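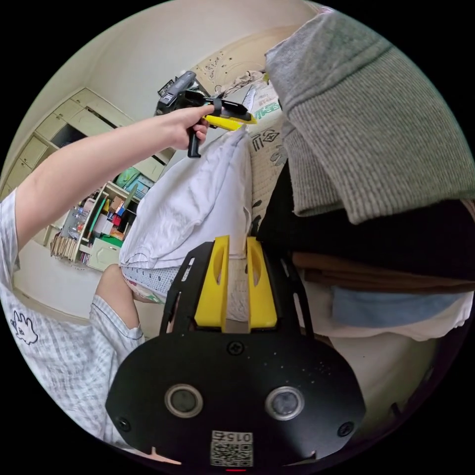

Robotics > Domestic

Folding still the slow step as Denoncombe reports on household chore trial

9 Nov 2020

A machine that can sort, lift and fold a family's washing without help remains some way off, according to results published by the engineering firm Denoncombe, though the gap has narrowed for the simpler parts of the job.

The firm ran its two-armed test unit, Dudotari, through 3,551 separate attempts at handling clothing and household linen between June and the end of last month. An attempt was counted as complete if the item ended up where it was meant to be, in the state it was meant to be in, with no person touching it. By that measure 3,317 attempts were started correctly, in the sense that the unit took hold of the right item at the first try. Far fewer ended in an acceptable fold, and Denoncombe has not put a single figure on that stage because the standard differed between garments.

The results cover four tasks: taking one item from a mixed pile, spreading it on a table, folding it, and placing it on a stack. The first and last were the most reliable. Spreading was the least.

Tsegereda Moges, who leads the handling work at Denoncombe, said the order would not surprise anyone who had followed the subject. "A rigid object has one shape and you can plan for it. A shirt that has been picked up by the shoulder and the same shirt picked up by the hem are, for planning purposes, two different objects. Most of our time goes on finding out which one we have."

The unit works with a pair of two-finger grippers. Denoncombe tested suction cups and a four-finger hand in earlier work and dropped both. Suction does not hold on open knits, and the four-finger hand closed too slowly to be useful on a pile that was still settling. Two flat fingers can pinch a top edge and lift, which is how a person tends to start with a sheet or a T-shirt, and they can be slid under a folded item to move it. They are poor at telling whether they have caught one layer or two.

That last fault accounted for most of the failures at the picking stage. When two thin items lay together, the unit often lifted both, put both down, and recorded a single success. The error was found only when the finished stacks were checked by hand, and the counts for three weeks of running were corrected as a result. A change in finger pressure reduced the problem for cotton. It made no difference with fleece.

Material mattered more than size. Towels and pillowcases gave the best results throughout. Woven shirts were acceptable when buttoned and poor when open. Heavy ribbed knitwear was easy to grasp and difficult to fold, as it stretched under its own weight while hanging and then lay wider on the table than the planning software expected. Socks were excluded after the first fortnight.

Speed is the other limit. The median time for a towel, from pile to stack, was 182 seconds. A practised person does it in a few. Moges said the firm had not tried to make the unit faster during the trial and that much of the time was spent standing still while the next movement was worked out. "We would sooner have a slow fold that we understand. Speed can be bought later with better computing. I would not say the same of touch."

Learning from people

The software behind Dudotari is trained largely on records of people doing the same chores. Some of these were made in Denoncombe's own rooms and some in ordinary homes, where the light is uneven, the table is shared with other things and the clothes have not been chosen for the purpose. Those making the records use hand-held grippers with the same two-finger action as the unit, so that each movement is one the machine could in principle repeat.

Denoncombe said the home records were of lower quality on paper – more pauses, more dropped items, more changes of mind – and gave better results when used. A version of the software trained only on tidy laboratory work did well in the laboratory and lost its way as soon as the pile contained anything creased. The firm now mixes the two, with the larger share from homes, and adds 300 new records at each update.

One unexpected cost is stacking height. People build a stack of folded clothes until it leans and then start another, and they make that decision without remark. The software had no clear rule to copy. In the trial it was given a fixed limit of eight items, which worked for shirts and was too many for jumpers.

Shop-floor interest

Two other firms have been given early access to the results. Sârbu, which supplies folding tables and conveyors to commercial laundries, is looking at the picking stage alone. In a commercial laundry, flat items are already folded by machine once they have been fed in straight, and the feeding is done by hand. A unit that could separate one sheet from a wet load and present two corners would be of use even if it did nothing else. Wet fabric was not part of the Denoncombe trial.

Londeo, a clothing returns handler, is interested in the opposite end. Returned garments arrive one to a bag, which removes the problem of the mixed pile, but they must be folded to a set size so that they fit the packing. The firm said it would run its own test on plain T-shirts and would not extend it to dresses or outerwear. It expects to keep its present staff on inspection, as the unit has no means of spotting a stain, a missing button or a worn collar.

Neither firm has placed an order. Denoncombe has not given a price for the unit and said it would be wrong to describe it as a product.

Asked when a household might expect to own something similar, Moges declined to give a year. She said that a machine limited to towels could be built now by several companies and that she doubted anyone would want one in the kitchen. The unit used in the trial needs a clear area on all sides, a fixed table and a trained person within reach of the stop button.

A second trial, covering duvet covers and children's clothing, is due to start once the new finger pads have been fitted. The pads carry a pressure sensor intended to detect a double layer. Bench tests on cotton and polyester have been completed, and fleece is next.

Related items

Warehouse picking: why soft bags still go to the manual line
Window-cleaning units compared on textured glass
Sârbu opens second conveyor test hall
Dishwasher loading trial halted over glassware
Letters: what counts as a chore?

Contact the news desk | Terms of use | Copyright 2020, all rights reserved | Back to top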